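Visit to Carretero: what we need to budget for hand-held grippers

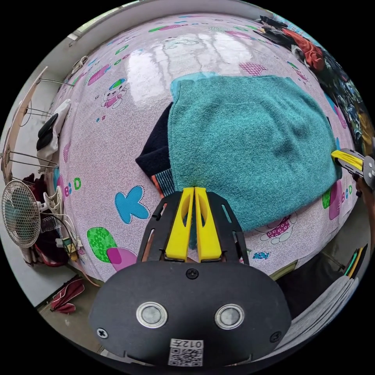
Page last changed: June, by T. Steyn

Boris Vrabec and I went to Carretero to see how they collect folding data with hand-held grippers. Brukcombe wants to start the same kind of work on clothes and bed linen, and Aldana Mansilla asked us for a list of costs before she signs off on anything.

Tainá Pacheco showed us around. Most of the recording is done in ordinary bedrooms and living rooms, with whatever clothes are there. The shop floor at Carretero is used for repairs and charging. We spent the morning on the folding work and the rest of the visit on prices.

Folding a sweater takes two grippers, one for each hand. The fingers are yellow and slotted, and they pinch the knit at the edge. Thick knitwear is harder than shirts, Tainá told us, and a new operator should start on towels. Each gripper has a number on a label with a QR code, and the number goes in the log with every recording. Boris wants us to copy that from the first day.

Equipment

Carretero buys its grippers from Kerden at 1,428 dollars a pair. That price covers the bodies and one set of fingers. It does not cover cameras, storage cards or shipping. We should plan on 4 pairs: three in use and one on the shelf. Carretero began without a spare and lost most of a week when a screw stripped and the part had to be ordered.

Fingers are the main thing that wears out. Kerden sells them in sets, and Tainá keeps a box of them – she would not give us a figure for how long a set lasts, as it depends on the cloth. Zippers and buttons are hard on them. I have put 200 dollars a month in the draft for fingers and screws together. Boris thinks this is high.

Storage costs more than we had allowed for. Bautista Aravena, who runs the file side at Carretero, keeps 2 copies of everything until a batch has been checked. Our draft had one copy.

People

Two people can share a pair if one folds while the other lays out the next pile and fills in the log. Hands get tired, so they swap often. We had planned for one person per pair, and this changes the wage line more than anything else we saw.

Still open

Emudton has offered us a lease on a similar gripper. We have no written terms yet. Carretero has not used theirs and could not comment on it.

We also need to decide whether the clothes are bought or brought in by the operators. Carretero does both. Aldana has the draft budget and the Kerden quote, and questions on either should go to her. Boris is asking Emudton for the lease terms.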